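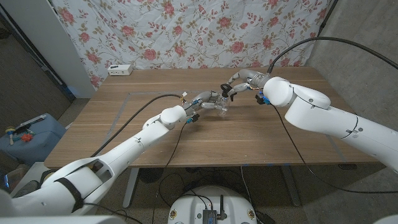 Ticket 1036: Right hand stops closing partway through bottle grasp
Project: Jellus (two-arm handling, student project)
Site: Lunthorpe, robotics course lab
Opened: Sep 17, 2022
Component: right hand, finger drive and wiring
Severity: blocks demo task 2
Status: closed, one item carried over

SUMMARY

During the two-handed bottle pick, the right hand stops with its fingers partly closed and does not complete the grasp. The left hand completes its own close. The sequencer then waits for a contact flag from the right hand, times out, and releases both arms to the hold pose. No fault light on the arm controller. The hand bus reports a dropped node on some runs and nothing at all on others.

SETUP

Both arms mounted, torso upright, base parked at the table. Small clear plastic bottle, on its side, inside the taped rectangle. Software is the course branch of the Jellus stack with no local edits. Grasp script is the stock two-hand script, default speeds, default force limits. Power for the hands comes from the bench supply and not from the base battery. Cameras on, logging on.

STEPS TO REPRODUCE

Home both arms.
Place the bottle on its side between the left and right tape lines.
Run the two-hand grasp script at default speed.
Watch the right hand during the last part of the approach.

Expected: both hands close, both contact flags go true, arms lift.
Observed: left contact flag true, right contact flag never set, right fingers hold a partial close until the timeout.

FIRST OCCURRENCE

12 runs in the first session. The right hand stalled in 9 of them. The three good runs were all at the start, before the right wrist had been rotated much. The bottle was put back in the same orientation each time.

LOG

Entry 1
Restarted the hand driver. Next run was good, the one after stalled. Restarting the driver is not a fix. Please stop noting it as one in the lab sheet.

Entry 2
Checked the grasp script for a force limit that was too low. Left and right limits are identical in the config. Raised the right limit one step, no change. Put it back. The stall is not a force stop in any case: a force stop writes a line to the hand log and there is no such line.

Entry 3
Ran the right hand alone from the bench tool, arm at home, wrist at zero. Open and close cycles complete normally. Left it cycling for the length of a class period. No stall. The hand is healthy when the arm does not move.

Entry 4
Swapped the roles in the script so the right hand goes in first and the left follows. Right hand still stalls, now earlier in the sequence. The fault follows the right arm and has nothing to do with the order of the hands or with the bottle already being held by the other side.

Entry 5
Replaced the bottle with a foam block to rule out the contact pads. Clear plastic is slippery and it rolls, and there was a theory in the group that the pads were losing it. The foam block gives the same stall. Theory dropped. Back to the bottle, as that is what the demo rules ask for.

Entry 6
Went through the bus log with timestamps against arm position. In every run with a dropped node, the drop comes after the right wrist passes the same point in its rotation. In the runs with nothing logged, the fingers stop at that same point but the node stays up. That looks like two different symptoms of one wiring fault: sometimes the data line goes, sometimes only the finger supply sags.

Entry 7
Moved the right arm by hand through the approach, drives off, bench tool showing the bus state. Bus drops when the wrist is turned inward toward the table center, comes back when it is turned out. Repeatable. Holding the hand cable with slack near the wrist prevents it. Letting go brings it back.

Entry 8
Inspected the cable route. The black cable off the back of the right hand goes up and over the arm in a high arc. The left hand cable lies back along the tabletop and has free length to spare. On the right side the slack is all in the arc and none of it is at the connector, so when the wrist turns in, the pull goes straight to the plug. Somebody rerouted this when the table was moved closer to the wall. There is no entry for it in the lab sheet. Route changes need an entry.

Entry 9
Powered down and unplugged the right hand. Connector shell is sound. One contact in the plug sits lower than its neighbors and can be pushed further in with a pick. It does not latch. Loose crimp or a damaged latch tab, could not tell which without pulling it. The colored wires at the base of the fingers were checked one at a time with a meter from the finger module back to the plug. All have continuity when still.

Entry 10
Pulled the contact. The latch tab was bent flat. Crimp was fine. Replaced the contact with a new one from the Holtar kit and pull-tested it by hand. Meter shows no break while the wire is being flexed, which was not the case before.

Entry 11
Rerouted the right hand cable. Left a service loop at the wrist, tied with a soft tie, then ran the remainder up as before. Loop must be large enough for full inward rotation. Do not cinch the tie hard against the wrist housing. The thinner cable on the right wrist hangs down past the front of the table and was left where it was. It is not part of this fault, but see the open item.

Entry 12
Retest. 11 runs at default speed, same bottle, same script. All complete, both contact flags true, no dropped node in the bus log. Then repeated the hand-moved wrist test from Entry 7 with the drives off. Bus stays up over the whole rotation.

ROOT CAUSE

Contact not latched in the right hand plug, combined with a cable route that put tension on the plug when the wrist turned inward. Either one alone might have gone unnoticed. The contact would have worked its way out sooner or later.

WHAT DID NOT HELP

Driver restart.
Raising the force limit.
Changing the order of the hands.
Changing the object.
Slowing the approach. This was tried twice and not logged at the time. The stall happens at the same wrist position at any speed, just later on the clock.

NOTES FOR THE NEXT TEAM ON THIS ARM

Look at position first and time second. Half of the first session was spent on timing theories, and the run logs were only sorted by time. Sorting them by wrist angle took a few minutes and showed the fault at once. The Hennessy log viewer does this with the "plot against joint" option, but the joint names in the drop-down are the old ones - right wrist roll is still listed under its previous label. Check the mapping file before trusting the plot.

The bench tool holds the hand port open after it is closed from the window corner. Use the Disconnect button first. Otherwise the script starts, finds no hand, and reports a missing node that looks exactly like this ticket. Two of the early reports attached here turned out to be that, and they have been removed from the run count.

Keep the table position matched to the tape. The tape rectangle is the working area for the script, and the script does not search for the bottle outside it. If the table is moved, the base has to be parked again and the reach check run before any two-hand task. Write it down.

When working at the hand plug, power off at the bench supply and wait for the module lights to go out. Software stop leaves the finger supply live.

OPEN ITEM

Cable drop at the front right of the table. The wrist cable hangs free toward the floor, and there are more cables on the floor under the table. Nothing has caught so far, but a knee or a chair could pull on the wrist. Needs a clip on the table edge and a strain relief, with enough free length for the arm to reach home. Carried over to the September maintenance list. Not a blocker for task 2.

COMMENTS

Comment from the demo group: does the service loop affect the handover task? The wrist turns further out in that one.
Reply: ran the handover script once at low speed and watched the loop. It opens up and does not catch on the arm. It has not been tested at full speed. Please test it and add the result here.

Comment from the demo group: full speed handover done, loop clears, no bus errors. One snag on the soft tie when the arm homed from the hold pose. Turned the tie so the tail points away from the wrist. No snag after that.
Reply: noted, added to the wiring sheet. Tail faces away from the wrist housing on both arms.

Comment from the vision group: can we have the old contact for the parts board?
Reply: it is in the small bag taped inside the Holtar kit lid.

Resolution: fixed, contact replaced and cable rerouted
Regression test: two-hand grasp, default speed, plus hand-moved wrist rotation with bus monitor
Linked: wiring sheet for right arm, lab sheet entry for table move (added after the fact)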